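Home | Kitchen | Laundry | Workshop | Seasonal | Contact

Filed under: Kitchen Care — Counters & Sinks

Caring for Stone and Stone-Look Countertops

The Urnen Household Advice Service receives more letters on countertops than on any other part of the kitchen. Most of the damage described in them comes from everyday cleaning products. The guidance below applies to marble, granite, quartz composite and the printed surfaces made to resemble them. Owners who do not know which material they have should follow the advice for marble, the most easily harmed of the group.

Daily cleaning

Wipe the counter once a day with a soft cloth, warm water and a few drops of plain dish soap. Rinse the cloth and go over the surface a second time. Soap left behind dries to a dull film that is often mistaken for wear. Dry with a clean towel, paying attention to the strip behind the faucet, where hard water leaves a white crust.

Vinegar, lemon juice and bathroom descalers should be kept away from marble and limestone. They etch the polish, and no amount of wiping will bring it back. Scouring powder scratches every surface covered here.

Stains

Coffee, tea and red wine should be blotted at once, never rubbed. For a mark that has already set in natural stone, mix baking soda and water to a thick paste, spread it over the stain, cover it with plastic wrap and leave it for 14 hours. Scrape the paste off with a plastic spatula and rinse. The treatment may be repeated 2 times. Oil stains are slower to lift and may need a commercial poultice such as Flinament — follow the directions on the package, and test it first in a corner that does not show.
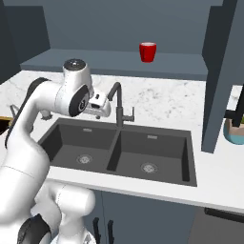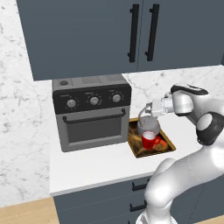
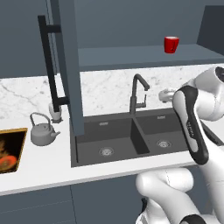 Kitchen counter views. Second picture: a rimmed tray holding a red mug, beside the toaster oven.

Trays, shelves and small appliances

A tray under the kettle and mugs catches drips before they reach the stone. Lift it weekly and dry underneath. Moisture trapped below a tray will darken unsealed marble within a season. Mugs used every day may be kept on an open shelf, provided the shelf is dusted when the counter is cleaned.

Toaster ovens should stand clear of the wall by the distance given in their manuals. Crumbs that collect beneath them are best removed with a dry brush before any damp cloth is used.

Sealing

Natural stone should be tested every December. Place a spoonful of water on the surface and wait ten minutes. If a dark patch forms, the seal has failed and should be renewed. Quartz composite requires no sealer — applying one leaves a sticky haze. Printed surfaces require none either.

Polishing pads, where they are used at all on marble, should be 3000 grit or finer. Deep scratches are a matter for a stone restorer.

Readers may request our printed care sheet by quoting leaflet number 1367.

Comments (3)

marblemom: The paste worked on a tea ring that I had given up on. Took both rounds. Thank you.

Clukon Tenant: Does this apply to the grout line behind the sink too? Mine has gone yellow and soap does nothing.

R_in_apt_2: I used vinegar on mine for years before reading this. That explains the cloudy spots near the stove.

Previous | Next | All Kitchen Tips | Back to Top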